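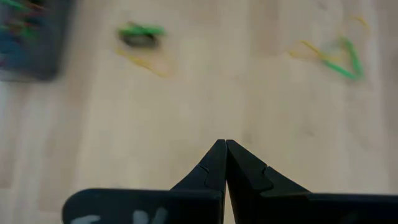 My sister said I'd never sell the boat, and she said it with her mouth full, which is how she says most true things. I told her the ad was already up. She wanted to know how much I was asking, so I said 2,000, and she laughed until she had to put her sandwich down.

Okay, so the boat. It's called the Lema, it was called that when Dad got it, and repainting the name is supposed to be bad luck so we never did. It sleeps two if neither of them is tall. It has lived at the Luveck landing my whole life, slip 14, next to a guy who plays the radio to his tomatoes.

The first buyer drove up from Rarnex in a very clean truck. He walked up and down the dock, knocked on the hull like it was a door, and asked me if she leaked. I said a little — well, everybody leaks a little. He looked at his shoes for a while and then he drove back to Rarnex.

The second one was a girl of maybe nineteen with 238 dollars in an envelope. She'd written the amount on the front in pen, very neat, and crossed out an older number underneath. She didn't knock on anything. She asked could she sit in it, and I said sure, and she sat in the back where Dad used to sit and put her hand on the tiller (we were still tied up, mind you) and steered us a tiny bit left.

I should have said yes right then! I had the keys in my pocket. But what came out of my mouth was that I'd promised it to somebody, and she said oh, and thanked me, and climbed out on the wrong side and got one foot wet.

My sister called that night to ask if it had sold. I told her there was a lot of interest.

Then I went down with a flashlight and bailed for a good hour. The radio was still going next door, some ballgame in extra innings. I'd kept the ad with the girl's number on the back of it, and I sat in the wrong seat, the front one, the one I always got as a kid, and dialed.

She picked up on the second ring. I asked her how her foot was.

14 comments | 6 shares

Home | Stories | Poems | Submit | About

Recent stories
The Stirkance Bus
Two Winters Over a Bakery
What the Piano Weighed
February, Mostly Indoors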